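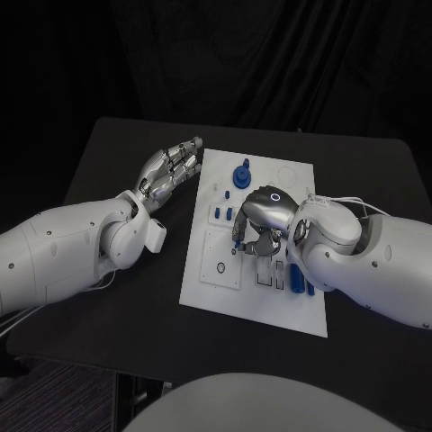

3.2 Board layout and part outlines

Small assembly boards are often judged by their parts alone, and the printing on the base gets little attention. Our earlier trials at Mirken suggested that the printing matters a good deal. People setting out a board between runs looked first for a mark on the surface and only then at the part in their hand. For this reason we treat the drawn outlines as part of the design, with the same standing as the pegs and the gear. Figure 3 shows a board with both kinds of feature: the blue gear and a single small peg stand in the upper part, two more pegs are upright in a small white holder plate, and lower down there are two narrow rectangles drawn in black that mark an area without holding anything in position.

Figure 3. Task board with gear, pegs, holder plate and outlined placement areas.

We use the word "outline" for any closed line drawn on the board to show where something goes, and "seat" for a feature that physically holds a part. A seat corrects small errors. If a peg is lowered slightly off centre, the edge of the hole guides it or stops it, and the person can feel which of the two has happened. An outline gives no such help. A part can be left across the line, or turned a few degrees from it, and it will stay that way until someone looks closely. Any scoring rule for outlines therefore has to say how much overlap is allowed. We counted a part as placed if no more of it lay outside the line than the width of the line itself.

Colour was kept simple. The bases are white and the loose parts are blue, so a missing part can be noticed from the other side of the table. An early set from Harko had grey parts on a grey base, and setting it out was slow under the ceiling lights in our room. We kept that set for comparison but left it out of the results below. Line colour mattered less than we expected, provided the line was dark and did not shine.

Cylinders caused more trouble than any other shape. Laid on its side, a cylinder rolls if the table is not level or if the board beside it is nudged. We tried a strip of felt and then a shallow tray. The tray was better, although two people told us it made the larger cylinder awkward to pick up. Stood on end the cylinders are stable, but they are then easily knocked over by a sleeve.

In August we set out and checked boards in 4 layouts, giving 263 complete set-ups and 1039 scored placements. Seats produced few errors in any layout. Most of the errors with outlines were errors of rotation, and most of those involved rectangles placed near an edge of the base. Moving the rectangles inward helped in one layout and made no clear difference in the others. A full set-up took up to 14 minutes when parts had been put away in the wrong box, so time spent searching was recorded separately from time spent placing.

The order of setting out was left open. Ekwueme boards come with a printed sequence card and Flollon boards do not, and we did not want the card to act as a hidden instruction. Most people began with the gear anyway. The effect of a fixed order is taken up in Section 3.3.

Nahuel Mansilla
November 27, 2024
14 shares
4 comments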